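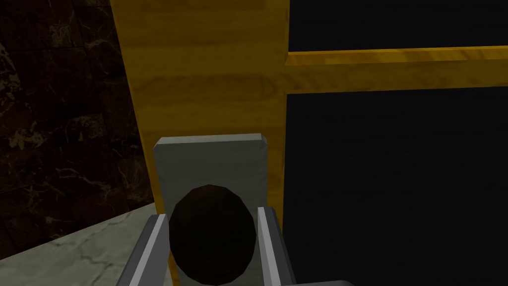
*Rounded object between two parallel fingers, wooden frame and dark panels behind. Simulation.*

# Rules for a robot arm in the home kitchen

Last changed on 31st August. The older version had the cleaning part at the end, and several readers did not arrive there, so I have moved it up.

I keep these rules for my own kitchen, where a small Hustier arm is fixed at the end of the worktop, and for the people who ask me how to begin. They are house rules. They do not replace the manual of your machine, and where the manual is stricter, please follow the manual. If you rent your flat, ask the owner before you drill anything.

## Before the first use

Read the manual once completely, also the dull pages with the declaration and the table of loads. Write the permitted load on a piece of tape and stick it to the base of the arm. On mine it says 700 g, and this includes the gripper pads and any tool that I have added. A full jar of honey with its glass is often more than people think, so put it on the scales.

Fix the arm properly. A clamp which is good enough for a reading lamp is not good enough for an arm that stops suddenly with a load. I use two bolts through the worktop with a wide metal plate underneath, and I check them in January when I also descale the kettle and do the other small jobs that one forgets.

The stop button must be where an adult can reach it without leaning over the arm. Mine was first on the wall behind the arm, which looked very tidy and was completely wrong. Now it is at the front edge of the worktop, beside the drawer with the tea towels.

Mark the reach. Move the arm slowly by hand or with the buttons to its furthest positions, and put tape on the worktop along this line. Then put a second tape 20 cm further out. Inside the second tape there is no cup, no telephone, no child's homework and no elbow as long as the light is on.

## Cleaning and food

- Switch off and unplug before you wipe. Standby is still on.
- Use a cloth that is damp, with a little washing-up liquid. Do not spray directly at the joints.
- Finger pads that touch food are kept apart from the pads for everything else. I have marked the food ones with a drop of nail varnish on the back side, where it touches nothing.
- After raw egg, raw meat or fish, take the pads off and wash them by hand like a chopping board. Let them dry in the air.
- Grease from a machine is not food grease, even if the tin is friendly. Ask the seller in writing if the joint grease is suitable near food. Boltamard, where I bought mine, answered me after two emails and then sent the data sheet.
- Pads with cracks go in the bin. Do not glue them.

## What it may hold, and what it may not

I allow: closed packets, potatoes, apples, avocados, empty plastic bowls, wooden spoons, dry cloths.

I allow with somebody standing beside it: eggs, full yoghurt pots, glass jars with the lid on.

I do not allow: knives, scissors, the grater, hot pans, open liquids over 40 degrees, anything on the gas hob, candles, medicines. Also no batteries, and no aerosol cans. The list is hanging inside the cupboard door and guests find it amusing.

Round things need the most care. A box has flat sides and the fingers lie against it well. A potato or an egg touches each finger only in a small place, and when the force is not through the middle it turns and jumps out, or the fingers press harder and you have a broken egg. For these I follow four habits:

1. The widest part of the thing should be between the pads, so the hand must come down far enough.
2. Begin with the lowest force, lift a little, wait, and only then increase it if the thing slips.
3. Do not pull a round thing against a wall or a cupboard front to make it stay. It works until the wall is not there.
4. Carry it low. From a small height an apple gets a bruise, from the height of the shelf it gets thrown away.

## Try it in simulation first

If your arm has a simulation program, use it. I work with Garna, which is slow on my old laptop but clear. You build the cupboard and the worktop with simple blocks, you give the object a form and a weight, and you let the hand close on it. The materials on the screen do not need to be beautiful. What matters is that the distances are true, so measure your own kitchen with a proper tape and not with the steps of your feet. Measure also the posts and rails of the cupboards. A post that stands out from the doors by the thickness of one board is enough for a knuckle of the arm to hit.

It is good practice to keep a short record of every trial: date, object, force, speed, result. One line for each. When the result is bad, write this down too, otherwise after a few weeks you have a notebook where everything succeeds and a kitchen where it does not.

My rule was that a new movement must run in simulation some 3000 times, with the object placed a little differently each time, before I allow it on the real worktop. The computer does this overnight. Then it runs on the worktop with a soft object of the same form (I use a ball of rolled socks in a freezer bag), then with the real thing, always at the lowest speed for the first day.

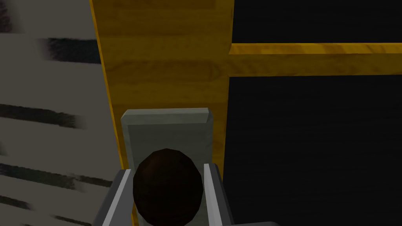

Annelies Rainer wrote to me that she finds this rule too comfortable. In her opinion a large number of good runs on the screen makes a person lazy, and she would prefer a much smaller number where the difficult cases are chosen on purpose: the object too far left, too heavy, too smooth, turned on its side, and one case where the hand closes on nothing at all. "A simulated egg forgives you," she wrote, "and it does not know that you have just oiled the worktop." She also asks why the rule says nothing about the friction value, when this is the value most people leave as they found it.

I think she is right about the difficult cases, and I have changed my own practice. The long night run stays, but before it I now do a page of cases chosen by hand, and I do not start the night run until these are good. As for friction, please do not leave the value which the program suggests. Make two versions, one with a low value for a greasy or damp thing and one with a higher value for a dry thing, and accept only a grip that holds in both. Her case with the empty hand was also useful to me. My arm carried nothing very carefully to the shelf and reported a success.

## While it is working

Somebody who knows the stop button is in the room. Being in the next room with the door open does not count. If you must go to the front door, press stop first.

Hair tied, sleeves up, no scarf, no long necklace. Apron strings are tied at the back.

Say aloud that you are starting. In my family the word is "arm", and everybody steps back behind the second tape. After the word I wait 10 seconds before I press the button. Visitors find it long, but the older people need this time and so does the cat.

Never reach in to help. If the thing is slipping, let it fall. This was the most difficult rule for me, since as a cook one catches things with the hand without thinking. Put a folded towel under the path of the arm during the first days and you will have less wish to catch.

One person gives commands. When two people give commands, each believes that the other is watching.

## When something goes wrong

Press stop, then breathe, then look. Do not start again to see if it happens a second time. Take the object out only after the power is off. Some grippers stay closed without power, so learn beforehand how yours is opened by hand. On the Hustier there is a small wheel under a rubber cover, and I practised it with a lemon until I could do it without the manual.

Write in the notebook what the arm was doing, which program was running and what you had changed since the last good day. In my experience the last point is usually the answer.

If the arm has hit a person, even softly, it stays unplugged until you understand the reason. If you do not understand it, it goes back to the seller.

## Children and guests

Children may watch from behind the second tape. They may choose which apple. They do not hold the remote control, and the arm is not used for games, also not at birthdays. At night and when we travel the plug is out and the remote control lies in a different room.

With guests I explain three things only, the tape, the word and the button.

## Small things which do not fit elsewhere

- Light from the side shows a bad grip better than light from the ceiling.
- Shiny dark objects are sometimes hard for the camera of the arm to find. A matt mat in another colour under them helps.
- Do updates in the morning, never before cooking for guests. After each update repeat the page of difficult cases.
- Keep the original box. Mine had to go back to Boltamard once for a bearing, and without the foam it would not have travelled well.
- The two of us who have such arms in Vachon exchange our notebooks from time to time. Somebody else's mistakes are very good reading.
- The tape on the worktop must be renewed when the edges curl. Baking steam loosens it quickly near the oven.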